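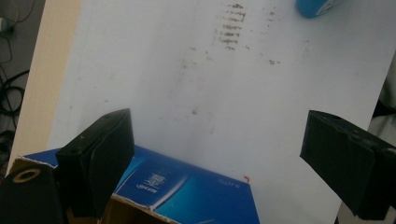 The Lundden practice board is a white panel sold to school robotics clubs as a work surface for pick-and-place exercises. Our club bought one in October and I have used it with the second-year group since then. The finish marks easily. Brown streaks near the top and a patch of specks beside them have stayed on ours through ordinary use, and there is fainter gray blotching across the middle. The narrow edge is tan and contrasts well enough with the face that students can line up a gripper against it by eye.

The board ships with no fixtures. We work with whatever packaging is on hand, mostly cardboard boxes, and the current exercise uses a blue printed one with a torn front edge. Torn corrugated board is a harder target than a clean carton. Negin Ghasemi wrote the task sheet, and it asks for the box to be approached from above with both fingers open, closed on the long sides, lifted and set down again. Each team gets 20 attempts and logs every one, including aborted approaches.

Stiffness is good. Leaning on a corner while reaching for a dropped part does not shift the surface enough to spoil a run. Glare is the main fault. Under our ceiling lights the lower half reads much brighter than the upper half, and two teams had to lower their exposure settings before box detection was usable. A matte version would be worth paying for.

Cleaning is slow. A damp cloth takes off pencil and most tape residue. The instructions rule out solvents, and I have not tried any.

Size is adequate for one team at a time. Abbas Ghaffari tried to run two teams on ours and gave up after 6 attempts, with the arms entering each other's space.

We also have an older Vimex board in the next room. It is smaller and duller, and detection works on it with default settings. It flexes, though, and students have to rezero more often.

For a club with one arm and a fixed lamp, the Lundden is a reasonable purchase. For a room with overhead lighting, test a sample first. Score: 7 out of 10.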